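Looking After a Ukulele at Home: What Works and What Just Sells
By Elaine Vasconcelos
Updated 2024-05-20

I own three ukuleles and a drawer of stuff people told me to buy for them. Most of the drawer is a waste of money. These are the tips I still follow, and a few I've stopped following, with my reasons where I have any.

Wipe It Down After You Play

The Gist: Dry cloth, strings first, then the neck, then the top.

Skin oil and sweat leave a dull film on the wood and make the strings feel tacky. A minute of wiping takes care of it. You'll see special instrument cloths for sale at silly prices, and I've tried a couple. An old cotton T-shirt, washed a dozen times and cut clear of its seams, did the same job on my Vergara concert. Skip anything with a zipper, a snap or a rubbery print.

Wash the cloth now and then without fabric softener. Softener leaves a coating, and the coating smears on a gloss finish.
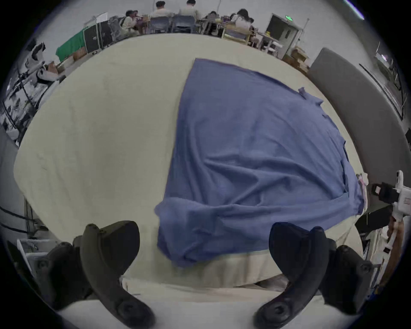
Blue cloth on a cream tablecloth.

Go Easy on the Polish

The Gist: You probably don't need any.

Spray furniture polish is a bad idea, and anyone who swears by it is welcome to practice on their own instrument. Many of them contain silicone, which gets into small cracks and makes later repairs a headache. A barely damp cloth takes off most grime. Follow it with a dry one right away.

I bought a bottle of Grorwood fretboard oil because the label promised to "feed" the wood. Wood doesn't eat. What oil can do is make a dry, unfinished fretboard look darker and feel less chalky, and a few drops once or twice a year is plenty. Put it on the cloth first, rub it along the board, wait a few minutes and wipe off everything that will come off. If your fretboard has a glossy finish, leave the bottle closed.

Clear a Proper Spot Before You Change Strings

The Gist: Something soft underneath, small parts in a dish.

Neck rests and padded work mats are nice. A rolled towel under the neck costs nothing. What matters more is that the back of the ukulele isn't grinding against a stray peg screw. A bed works if it's firm, although you will lose a washer in the covers sooner or later.

Change one string at a time and you won't have to guess which way each one was wound. With nylon or fluorocarbon strings, expect several days of retuning. I've seen Clostetik strings sold as "pre-stretched." Mine still went flat every ten minutes the first evening, like all the others. 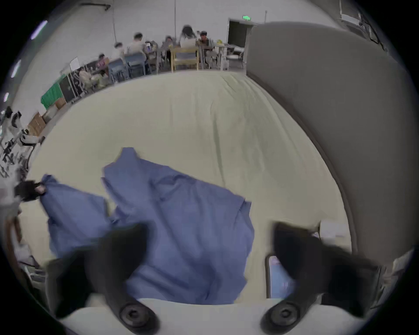
Smoothing a Sharp Fret End

The Gist: Small file, painter's tape, patience.

Dry winter air shrinks the fretboard and the fret ends start to poke out. Check the humidity first. If the wood is simply too dry, a week in a case with a damp sponge holder may pull those edges back in, and you'll be glad you didn't file anything.

If they still scratch you in June, tape off the wood on both sides of the fret and take the corner down with a few light strokes. The advice to start with 180 grit paper is everywhere. I think it's too rough for this and leaves scratches you then have to chase. I use a fine file and finish with 900 grit wrapped around a popsicle stick. My friend Kumudini Begum disagrees and uses only the file. Her frets feel fine too, so make of that what you like.

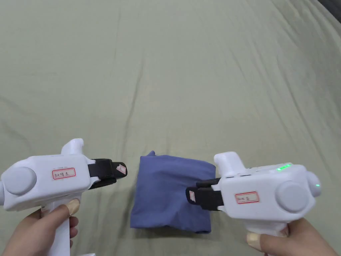 Blue fabric, folded, on a green cover.

Keep the Humidity Boring

The Gist: Somewhere near the middle, and don't fuss.

Solid wood ukuleles dislike sudden swings. Laminate ones mostly don't care, whatever the clerk at the Cletgate store told me while holding a $40 humidifier. Keep either kind off the radiator, out of the car and away from a sunny window. A cheap gauge in the case is worth having if your instrument is solid wood. Two gauges will only give you two different numbers and something to worry about.

Store It in the Case, or Don't

Wall hangers look good, and I use one for the ukulele I play every day. The others stay in cases. Screw the hanger into a stud, and check that the foam on the arms doesn't react with your finish, as some foam will leave a mark. A layer of plain cotton between the two is a cheap fix.
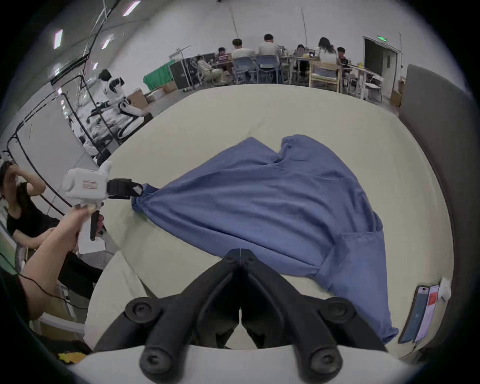

Quick Answers

Lemon oil? Read the back of the bottle. A lot of it is mineral oil with a scent.

Pencil lead in the nut slots? Yes, this one I believe. It stops the pinging sound when you tune.

Loosening the strings for storage? Only for shipping. I've never seen it help at home.

Buzzing on one string? Check for a loose tuner screw before you blame the frets.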